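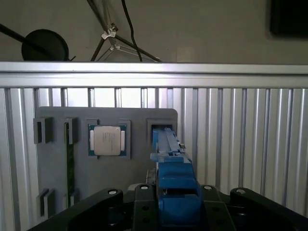

Teilebrett an der Wellblechwand, Riegel und Prozessor in den Haltern, blaues Werkzeug rechts im Schlitz.

Werkstattbuch, 28. Jan. 2019

Das Brett aus Terkanside hängt jetzt, graue Ausführung mit sechs Haltern. Laut Griet Van Leeuwen soll es »das Suchen abschaffen«. Mal sehen. Bei uns ging bisher selten ein Riegel verloren, verlegt wurden die Schraubendreher, und für die ist am Brett gar kein Platz vorgesehen.

Der mittlere Halter für die CPU gefällt mir noch am besten. Beim Speicher bin ich weniger überzeugt: oben und unten geklemmt, dazwischen steht die Platine frei. Wer im Vorbeigehen mit dem Ärmel hängen bleibt, hat den Ärger. Ospina hat dafür Schalen mit Deckel, hässlich, aber zu. Preis fürs Brett 71 Euro, die Schalen 75. Am Geld liegt es also nicht.

Rechner 902 auf dem Lattentisch, liegend, Seitenblech ab.

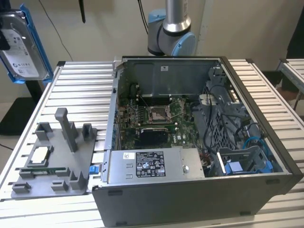 Sockel leer, Hebel oben, so soll er vor dem Einsetzen auch sein. Die Kabel am Laufwerkskäfig stören mich wie bei jedem Gehäuse dieser Reihe, Jemmont nennt das im Datenblatt »servicefreundlich«. Kabelbinder wären es gewesen. Grafikkarte lasse ich vorerst stecken, auch wenn die Anleitung von Ivamden erst alles ausgebaut haben will. Warum, steht nicht drin.

Offen:
- Wärmeleitpaste, welche? Die Tube im Schrank ist vom Juni.
- Griet fragen, wer die Halter beschriftet
- Brett nach vier Wochen noch mal beurteilen, vorher keine Nachbestellung

Zuletzt aktualisiert: 28. Jan., 16:40 Uhr

Diese Seite verwendet Cookies. Mit der weiteren Nutzung stimmen Sie dem zu. OK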